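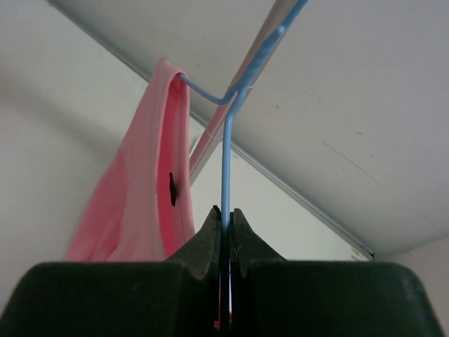
Pink garment on a blue wire hanger.

I finally did the hanging half of the wardrobe in August, after putting it off through most of winter. The drawers had been done months earlier and stayed fairly tidy, so I knew I could live with a system if I bothered to set one up. The hanging side was harder. Everything in there was on a different hanger, and half of it had been hung up in a hurry.

I started by pulling the lot out and laying it across the bed. Doing this at nine in the morning was a good idea, as I needed the bed back by night. Clothes went in one pile and empty hangers in another. The empties were a mix of thick plastic ones from shops, a few timber ones that came with the flat, and the coated wire ones I've been picking up over the years.

I've ended up keeping the wire ones. I know plenty of people throw them out on principle. Bare wire from the dry cleaner I agree with, having lost a good white shirt to a rust mark, but the coated kind is a different thing. The coating stops the wire marking the fabric, they're strong enough for anything lighter than a coat, and they take up very little space on the rail. My rail is short. With the thick plastic hangers I could barely push the clothes apart to see what was there.

I had 12 already and bought another 24 from Pladach, the homewares place near the station. They're a bit lighter in the hand than my old ones, but they hang at the same height, and that was what I cared about. I looked at the velvet ones from Estar as well. They grip well, but I find them annoying to get a T-shirt off, and the fluff comes away on dark colours.

What goes on them:

Light tops, blouses and shirts all hang. So do summer dresses, provided the straps will stay on. Anything knitted gets folded, no exceptions, including the thin cardigans I used to hang because they looked like shirts. Two of them had grown points at the shoulders. I steamed them over the bathroom basin and the points mostly went down.

Soft tops are the ones to watch on wire. The arm of the hanger is narrow, so all the weight of the fabric sits along a thin line. If the top is put on crooked it will bunch at one end and stay bunched, and then you're ironing it before you can wear it. I put the hanger in from the bottom hem, push one shoulder out to the end, then the other, and give the front a tug so the seams fall straight. Doing up the top button helps if there is one. Stretching a neckline over the hanger from above is quicker, and I've ruined enough necklines that way to have stopped.

Jackets went onto the timber hangers, which are wider at the shoulder. There were 4 of those and I have more jackets than that, so the raincoat has moved to the hook by the front door. It should have been there anyway.

I tried sorting by colour and gave up after ten minutes. It looked good but I don't get dressed that way. Work clothes are now on the left, everything else on the right, and within each side it goes from long to short. That leaves a clear space under the short end, where I've put a canvas box from Aken with the spare blankets in it. The box is slightly too deep for the shelf it was bought for, so I was glad to find it a home.

The last job was the mending. I found a hem down on one skirt, a blouse with a loose cuff button and a pair of trousers I'd been safety-pinning since last year. They're in a bag on the door handle where I'll see them. The op shop bag was bigger. It went to the one on Menon Street the same afternoon, before I could start going back through it.

The thick plastic hangers I offered on the local swap page and they were gone by dinner. I kept a few for wet shirts, as they're good on the clothes airer — the wider arms let the air through and the shoulders dry without a crease.

All up it took from nine until just after two, with a stop for lunch. The linen cupboard is next, and I'm not looking forward to the fitted sheets.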